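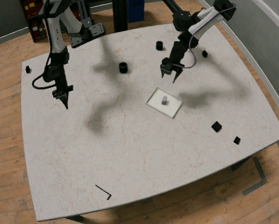

Zakhar Nazarenko replied:
Ok but before anybody spends money, which is it, real marble or the printed stuff? Because the advice is completely different. If it's real you have to think about acid and rust and all that. If it's a printed top you wipe it with dish soap and go live your life.

Daryna Hrytsenko replied:
Real! We bought it from a restaurant in Clergate that was closing down, and I have the original receipt from the stone yard (Śliwiński, some of you will know them). They paid $1462 for the top alone and I got the whole table for 200, so I was feeling pretty smug until I put lemons on it. Now there are three dull rings right where everybody sits, and my mother-in-law found every one of them before she'd even taken her coat off.

So my question again: can I fix the rings myself or do I need a person with a machine? And do I seal it after, or does sealing lock the ugly in?

Orest Kovalchuk replied:
Those are etches, not stains. Sealer has nothing to do with it either way. Get marble polishing powder, a damp piece of felt, and rub in small circles for a couple of minutes per ring. Rinse, look at it from the side with a lamp, do it again if you have to. I did my whole kitchen island that way over one weekend with the ball game on. Try it underneath or in a corner first, obviously.

Branislav Šimko replied:
Careful with that if it's a honed finish. Powder will give you three shiny rings instead of three dull ones, ask me how I know! Daryna, when you look across it toward a window, do you see a reflection or just kind of a soft glow? Soft glow means honed, and then you want a fine abrasive pad and no powder at all.

Orest Kovalchuk replied:
Fair, I assumed polished. Most restaurants go polished though.

Branislav Šimko replied:
Most restaurants I've worked in went honed exactly because of lemons. We can go around on this all night.

Daryna Hrytsenko replied:
Soft glow, I think? With some shinier patches. Is it possible for it to be both lol

Zakhar Nazarenko replied:
Sure, if it's been scrubbed for years. Where people's elbows go and where the rag goes are two different surfaces by now. In that case I'd leave it alone, put a runner down the middle and call it patina. I know that's not what you asked.

Tamara Onyshchenko replied:
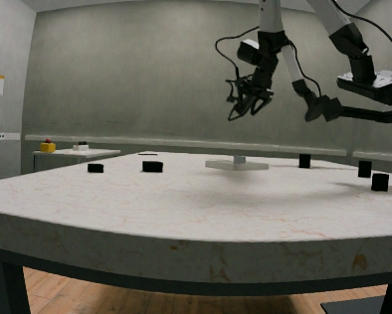
Last edited by Tamara Onyshchenko on 11 March 2019

I'm going to disagree with pretty much everybody, sorry. First, on the sealer. Orest is right that it won't stop etching, but it does slow down oil and wine, so with kids in the house I'd still do it. I've used Plokeo for years and it's fine, a little smelly, open a window. Two thin coats, wipe off whatever's sitting on top before it gets tacky, and keep everybody off it overnight.

Second, watch out with orange or rusty color in light stone. A lot of the time that's iron and it's just part of the veining, it grew there. People see it, panic, and go at it with a rust remover from the hardware store, and a lot of those are acid. You will end up with an etch the size of a dinner plate. If there's a rust mark with a clear shape, like the bottom of a can, use a poultice made for marble. If it wanders along like a vein, leave it be.

(Edited to fix the coats, I had written three. It's two.)

Orest Kovalchuk replied:
Two coats, agreed. Still think she should try the powder in a corner.

Daryna Hrytsenko replied:
Ok, I ordered a set of pads AND a small tub of powder, so you can both be right on different ends of the table. Corner test this Saturday. Does it matter that the cat sleeps on it? Her name is Zilla and she will not be relocated.

Branislav Šimko replied:
Keep her off while the sealer cures. Start with the finest pad you've got, use plenty of water, and post how the corner comes out before you touch the rings.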